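Subject: Re: [chores] can any of them clear a kitchen table yet?
Date: 4th February

On Sunday, the Kerkow list member wrote:
> I'd pay 2000 for a machine that puts the dishes away while I sleep.
> Surely we're there by now? The Flekura video looked great.

Well, I'd pay that too, but I'd keep your money in your pocket a bit longer! The Flekura video is sped up 8 times (it says so in tiny gray letters at the end), and I've been reading through the Windlow notes, where the jobs are more like what you and I do after lunch — colander, plate, ketchup, cup, all on one table with a toaster oven at the side.
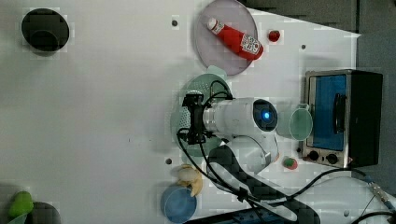 Picking up one thing you've told it about is mostly fine these days. What gets them is deciding. Does the ketchup go back in the fridge or stay out? Is a cup on its side dirty or did it just fall over? My kids can't answer that one either, so I try to be fair. Windlow logged 526 tries at plain table clearing and called 56 of them good enough to leave alone, and I like that they printed the number at all.

A colander is a mean test, by the way. All those holes, a thin rim, and if you grab it badly it tips and takes its neighbors along.
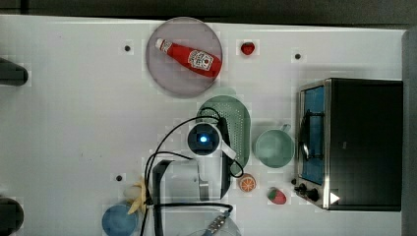

Chisholm wrote back off-list to say that 56 is better than it sounds, that last June the same job was hardly worth logging, and that the shop floor will get there first anyway, where the bins never move.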